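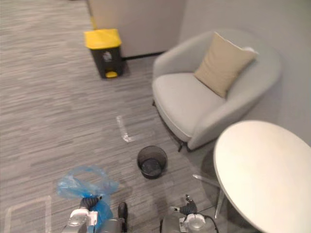

Bin Liners and Robot Arms: Workshop Tips

Filed under: Harnumby Shared Workshop, Tips and Fixes
Last edited 25th December

Putting a bag in a wastebasket takes a person a few seconds. Getting a pair of arms to do it has taken us since August, and I would still not leave it alone with a full trash can. If you are building something similar at home, the tips below may save you a few weekends. They won't make it a sensible way to line a basket.

Before you buy anything

Ask what you want the thing to do, and write it down in one line. Ours said "take out the trash," which was far too much. It now says "put a liner in an empty basket standing on a floor we know." Everything on the market will promise you the first line. The Prata kit came with a leaflet saying it would be "ready for chores in an afternoon." It was ready to wave in an afternoon.

Skip the suction cups for this job. A thin bag folds up into the cup and stays there. Two-finger grippers with ribbed rubber pads are duller and work better.

Handling the bag

Crumple the bag a little before you hand it over. A fresh liner pressed flat has its two sides stuck together, and no gripper I have tried will find the edge. Rub the mouth between your fingers first and leave a loose loop of plastic standing up. Yes, this means a person has done the hard part. I have raised this at meetings.

Use a tinted bag. Clear ones vanish in the camera against almost any floor, and white ones get lost on a white table. Blue shows up on gray carpet well enough.

Set the grip force lower than you think. The pads need to pinch, and that's all. At the setting in the Vitlow manual ours put holes in the plastic, and you only find out when something drips.

Keep one hand empty. The temptation is to have both grippers grab the bag straight away and pull it open. They tear it. Let one hold and have the other come in for the rim once the bag is hanging over the basket.

The basket

Mesh baskets are light, so they slide. Ours went across the carpet at the first touch of a finger. A flat weight in the bottom helps, or a dab of putty underneath if your floor will stand for it. I don't count a run as good if somebody's foot was holding the basket.

Open mesh also gives depth cameras trouble. They see through half of it and guess at the rest. If yours reports a rim that jumps up and down, wrap a strip of masking tape around the top edge and try again before you touch the software.

Leave step-on bins for later. Pressing a pedal, keeping it pressed and working a bag in under the lid is three jobs, and every video I have seen of it has a cut in the middle.

Marking the floor

Tape down corner marks for the basket and an outline for anything else that has to go back to the same spot. Buy tape that peels off clean. Clear tape looks tidy on carpet and you will lose sight of it from standing height, so press a bit of colored tape on the end if you need to find it in a hurry.

Move the marks between batches of runs. If the arms only succeed with the basket in one spot, you have built a very expensive music box. We had 242 runs in the log before anybody shifted the basket by a hand's width, and the success rate dropped to 55 percent that evening. I trust the second number.

Furniture

Armchairs and round tables are harder on the arms than walls are. A table on splayed legs has feet further out than you expect, and an elbow will find the top while the gripper is busy lower down. Put every piece of furniture in the collision map, legs included, or push it back.

Cables

Leave slack at the wrist, then turn the wrist all the way in both directions by hand with the power off. If the cable goes tight at either end, it's too short. We replaced 2 of them before doing this, and the Dovach clips we bought to keep them neat made it worse. Loose loops of hook-and-loop strap are fine.

Keeping score

Decide what counts as done before you start. Ours: the bag is in, the rim is folded over all the way around, and the basket is still upright. "Nearly" goes down as a fail. So does a run where someone reached in to help, however small the nudge.

Write the fails up too. The folder by the door has the log sheets, and the pencil is on a string. Please leave it on the string.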